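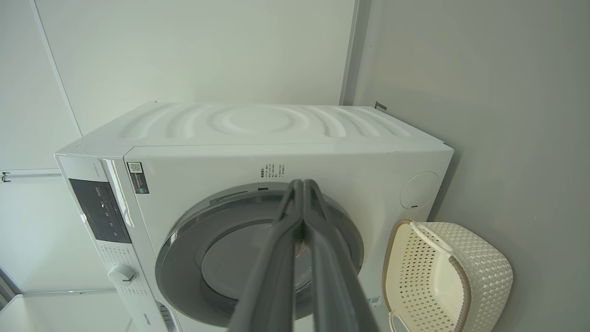 I had been meaning to get out to Zidholm ever since Maja Piątek gave her talk on door planning, and in November she finally wrote to say they had a free afternoon and plenty of coffee. The lab is up two flights at the back of the old Drenunwood building (ring twice, the first ring never seems to reach anyone).

Maja's group works on appliances, mostly washers, and the question that eats their days is where a door's hinge is. Their planner, Furkero, starts from a guess made off the wrist camera, fits a circle to the door ring, and then keeps correcting the hinge axis as the arm pulls. Nikola Michalski showed me the logs, and I could have stayed on those plots until dinner! The first version replanned at 6 hertz and fought the door the whole way. Now the force loop runs at 300, with the planner ticking along slowly above it, and the curves are lovely and smooth.

Glossy surfaces are still a headache. Kanako Hosoda keeps a folder of 159 failed fits, nearly all of them blamed on reflections in dark glass, and she replays the whole lot before every merge, a habit I plan to steal for our own team.

We talked about releasing the replay tool too. Radosław would like to clean up the config files first, all 35 of them.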